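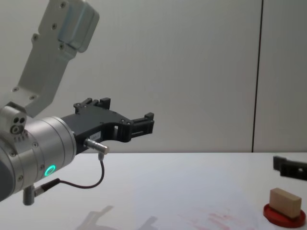 5 min read

White Tables of Cudivero

In March we finished furnishing the shared workroom in Cudivero, and many people asked us to show the tables. We collected them on this page with a short note for each one. The tops were ordered from Provico, all in the same white, and we assembled them in the room during one long week. The room has 46 square meters, so every table had to earn its place.

The long table
It stands along the wall with the windows. We wanted it in one piece, but the stairs decided differently, and now there is a joint in the middle. With a hand you can feel it, a sheet of paper does not.

The corner table
Five people can sit if they like each other. It is the most requested on Monday mornings, when the sun comes in from the side.

The standing table
We set it at 110 centimeters first and then lowered it twice. The marks of the old screws are still on the inside of the legs.

The small table by the door
For parcels and keys, and for things which have to go back to the storage. We bought it last and use it most.

The folding table
It came from the old office on Namboodiri Street. The top was yellow, so we sanded it and painted it with Estilitz enamel — three thin coats, with a full day of drying between them. It is still a little warmer in color than the others.

About the white surface
Several visitors wanted to know if white was a good choice. For our work it is. A small screw or a dropped pin is easy to find, and the light in the room became much better. But pencil and coffee show at once, and we wipe the tops every evening with a soft cloth and mild soap. Please do not use the rough side of the sponge, it leaves gray lines that stay.

The room is open until 6 in the evening. The drawings of the legs hang next to the door, and you may copy them for your own use.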